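手机电池省着用，顺便说说厨房里怎么放手机

更新于2020年1月18日

最近问电池的人多，一条条回太慢，干脆写一起。想到哪写到哪，没排版，凑合看。

先说充电

别等关机再充。剩15%就该找线了，20几也行，不用掐那么准。长期放空对锂电不好，老黄历里“先放光再充满”那套是镍氢电池年代的事，现在的手机不用。

新机开箱也不用充十二小时。充满就拔，或者不拔也行，系统自己会停。我在意的是热，不是满不满。

充电时别塞枕头底下。别压在被子里。壳太厚的，快充时把壳摘掉，摘一次就知道差多少。

边充边打游戏，能免则免。非打不可，换慢充头，热得没那么厉害。

长期不用的备用机，充到一半多一点，关机，放抽屉。隔几个月拿出来看一眼，掉得太低就补点。我那台旧的Ladia放了一个夏天没管，六月拿出来怎么按都不亮，接慢充头插了30分钟才见着图标。算运气好。

电池鼓包怎么看

手机平放桌上，轻轻转一下。转得很顺，像陀螺，后盖多半已经拱了。有的机器后盖本来就是弧的，那就看屏幕边，有没有翘缝，缝里漏不漏光。

鼓了就停用。别按，别扎，别拿重物压回去（真有人这么干）。别再充电。找个不怕烧的地方放着，铁盒子、瓷盆都行，旁边别有纸。然后送修或者送回收点，别丢普通垃圾桶。

自己换电池的，先把电放到低一点再拆。撬片用塑料的。胶条拉断了别硬撬，背面滴一点点酒精，等一会，慢慢来。拆下来的旧电池别折，折了一样报废，还危险。

厨房里放手机

做饭看菜谱的人多，手机坏在厨房里的也多。几条：

一、离灶台远点。灶边那块台面看着不烫，底下烤着呢。电池最怕这个。放到水槽和灶之间也不好，两头受罪。

二、烤箱顶上别放。小烤箱尤其，外壳散热全往上走，关了火还要热好一阵。我见过有人拿烤箱顶当手机架，说高度刚好。高度是刚好。

三、手上有油就别摸屏。疏油层擦一次薄一次。实在要划，用指关节，或者套个保鲜袋，袋子抹平，触控照样灵。双层不行，试过。

四、切生肉那会儿手机收起来。肉汁沾到屏上，擦都擦不踏实。

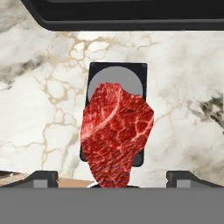
五、屏幕常亮打开，亮度手动调低。自动息屏两分钟一灭，手湿着去点，点不开，指纹也认不出，急死。看菜谱就常亮，看完记得关回去，不然一晚上电就没了。

六、语音计时比手按好用。喊一声“计时15分钟”就完了。抽油烟机开大档的话它听不清，那就趁没开之前先喊。

七、支架选底座重的。吸盘那种贴瓷砖，有蒸汽就掉，掉锅里的都有。

防水别太当真

标了防水的机子，防的是清水、静水、常温。汤不是清水，洗洁精水也不是。热蒸汽更麻烦，胶圈遇热会软。用了两三年的机器，摔过的，换过屏的，一律当不防水处理。

沾了汤：先关机，湿布擦，再干布擦，充电口朝下轻轻磕几下。别用吹风机热风。别埋大米，米粉进了充电口更难弄。放通风处晾，一晚上，急也没用。充电口没干透之前不要插线，这条最要紧，插坏的比泡坏的多。

油渍：镜片布沾一点点屏幕清洁液，喷布上，别喷手机上。听筒网孔用软毛刷，干刷，斜着刷。牙签别捅。

冰箱降温的也别试。手机烫了扔冰箱，拿出来里面结水珠，比烫还糟。跟肉不一样，肉放冷藏越冷越好保存，手机放室温，关掉后台，等它自己凉。

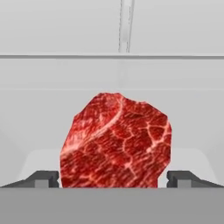
生肉，大理石纹很密。

顺手插一条肉的，反正问的人也有。煎之前厨房纸把表面按干，锅烧热了再下，别老翻。好了，回来说手机。

哪些设置真省电

屏幕最费电。其他都是零头。亮度降一截，顶你关一堆后台。

曲面屏、高分辨率的机型，平时把分辨率调低一档，肉眼看不出，续航能看出来。看片再调回去。高刷新率也是，刷微博用得着，看书用不着。

深色模式只对OLED屏有用，液晶屏开了纯属好看。不知道自己是哪种，全黑图片放大，关灯看，发灰的就是液晶。

定位改成“仅使用期间”。一个一个改，烦，但是改一次管很久。

清后台别太勤。划掉再冷启动，反而更费。聊天软件、地图这种常用的就让它挂着。真正该管的是那些你一个月不点一次、天天自己醒过来的。电池页面里按耗电排一下，排前面又不认识的，卸。

省电软件一个都不要装。装了Trilix那类“一键加速”的，先卸了再来问我为什么卡。它自己就是最卡的那个。

信号差的地方，手机拼命找网，掉电飞快。地下室、电梯、火车上，开飞行模式，需要再开。我坐车这么做过，到站还剩66%，不开的时候早见红了。

线和头

线比头容易坏。接头那儿发黄发脆就换，别缠胶布。缠了照用，哪天打火花。

快充要头和线都对得上才行，一头不认就降成慢充。慢充没坏处，睡觉时用正好。

多口充电器，几个设备一起插，功率会分掉。抽屉里我留的是Manzano的三口头，标称够用，三个插满就都慢，只插一个才是全速。不是坏了。

厨房插座上充电，离水槽远点，线别横过台面，尤其别从刀和砧板旁边绕。小家电和手机别共用一个便宜插线板。烤箱、电水壶一启动，电压抖一下，劣质充电头受不了。台面窄的，线从后墙走，拿理线夹固定。夹子别贴在会热的电器侧面，胶化了就流下来，难擦。
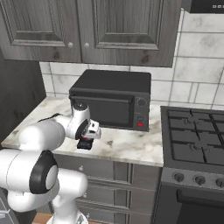 白色机械臂，台面靠后是深灰色烤箱。

充电口松了先别急着修。十有八九是里面塞了棉絮。关机，木牙签削扁，贴着边慢慢挑，别碰中间触点。前面说听筒别用牙签，充电口可以，别搞混。挑出来一小团灰，再插就紧了。还松，那才是真松。

无线充电板：中间别夹卡，别夹金属片，磁吸车载那块铁片要撕掉，不撕会烫。手机放歪了充得慢还热，对准线圈，听到提示音再走开。放厨房台面上的，底下垫干布，台面有水渍先擦。

换电池还是换手机

看电池健康，能看的机型看数字，看不了的看表现：天冷突然关机，还剩30%跳到没有，那就是该换了。只是一天不够用，先查设置，上面写了。

换电池比换手机便宜太多。官方贵点但有保。外面小店的，问清楚是什么电芯，装完当面试充电、试震动、看屏幕边压平没有。Zasiment的兼容电池我用过一块，能用，容量显示不太准，头几天跳得厉害，充放几轮之后好些。旗舰机建议还是走官方，密封胶人家会重打，小店不一定打。

换完电池，防水就当没有了。这个再说一遍。

备份！送修之前备份。照片先导出来。锁屏密码能不给就不给，有维修模式的开维修模式。

旧电池回收，两极用胶带贴上再送。小区没有回收箱的，问问手机卖场，多半收。

评论里问车里放手机的：夏天别放仪表台，别放。后面单写一篇，线材那部分到时候也补几张对比表进去。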